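Open Day at Zetora Brings 214 Visitors to the Robotics Floor

Zetora welcomed 214 visitors to its annual open day in April, the largest attendance the institute has recorded since it moved into the Bandau building. Guests included local residents, school groups, staff from area manufacturers and members of the institute's partner organizations. Doors opened at 10 a.m., and the last guided tour left the main lobby at 3:30 p.m.

The program centered on the robotics floor, where four laboratories opened their work areas to the public. Visitors could move between them freely or join a tour led by research staff. Of those who attended, 102 signed up for a guided tour in advance. Additional tours were arranged in the afternoon to meet demand, and the institute thanks those who agreed to wait for a later group.

In his opening remarks, Vinh Nông, head of the robotics program, spoke about the value of showing research while it is still in progress. "People often see robots in finished videos, where every movement goes to plan," he said. "We would like our neighbors to see the ordinary working day as well, including the attempts that have to be repeated." He also thanked the technical staff, who had prepared the laboratories over the preceding weeks while keeping their regular projects on schedule.

The two-arm handling demonstration, presented by the Nuchit project, drew steady interest throughout the day. Nuchit studies how a pair of robot arms can pick up, sort and fit together small parts of different shapes. The group uses toy construction pieces for much of this work. They are inexpensive and easy to replace, and their bolts, nuts and perforated bars call for many of the same movements as light assembly in a factory. Colors also make it simple for an observer to follow which piece the robot has been asked to handle.

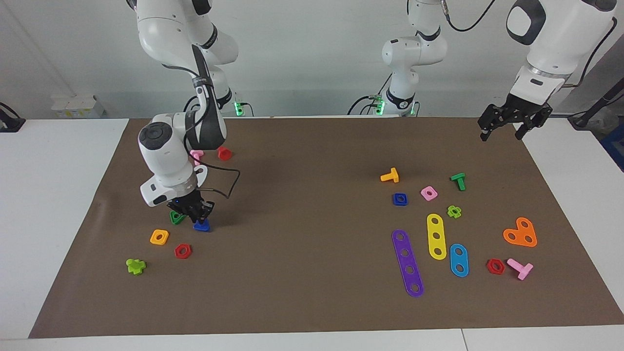 The Nuchit work area, with two robot arms and toy construction pieces laid out on a brown paper mat.

Project staff explained that a nut lying flat on a table is a harder object than it may seem. The gripper has only two fingers, and it must come down at the right angle and close at the right height. A square nut and a hexagonal nut need slightly different approaches, and a piece lying on its side may have to be turned before it can be used. Visitors asked many questions about how the robot decides which arm should reach for a part. Staff replied that this choice remains one of the open topics in the project, particularly for parts that either arm could reach.

Several guests from manufacturing companies asked when work of this kind might be ready for use on a production line. The project team advised caution on that point. Nuchit is a research effort, and its present aim is to make handling reliable across many arrangements of parts. Speed will be addressed in a later phase. The team added that it welcomes contact from companies with small-batch assembly tasks that are now done entirely by hand, as such tasks help the group choose what to study next.

Elsewhere on the floor, staff from Unside, an industrial partner of the institute, presented their inspection software and spoke with students about internships. Unside has supported laboratory training at Zetora for three years and confirmed during the event that it will continue to do so in the coming academic year. Details of the internship places will be published on the institute's careers page once the arrangements have been completed.

School groups attended a separate morning session designed for students in grades 6 through 12. After a short safety talk, they visited the laboratories in small groups and then took part in a question period with graduate researchers. Topics ranged from the cost of a robot arm to the subjects a student should take in high school in order to work in the field. The researchers encouraged students to keep up their mathematics and noted that practical skills — wiring, measuring, keeping clear notes — are used every day in the laboratory.

A brief discussion in the ground floor lecture room closed the afternoon. Mr. Nông took questions from the audience on the institute's plans, including the expected effect of automation on local employment. He said that Zetora would hold a public talk on that subject later in the year and invited employers and employee representatives to suggest speakers.

The institute has received a number of requests from schools that were unable to attend. Group visits can be arranged during term time for up to 24 students, subject to laboratory schedules. Teachers should write to the visitor office at least four weeks before the preferred date and state the age of the students and any access needs. Visits are free of charge.

Slides from the opening remarks and the closing discussion are available from the visitor office on request.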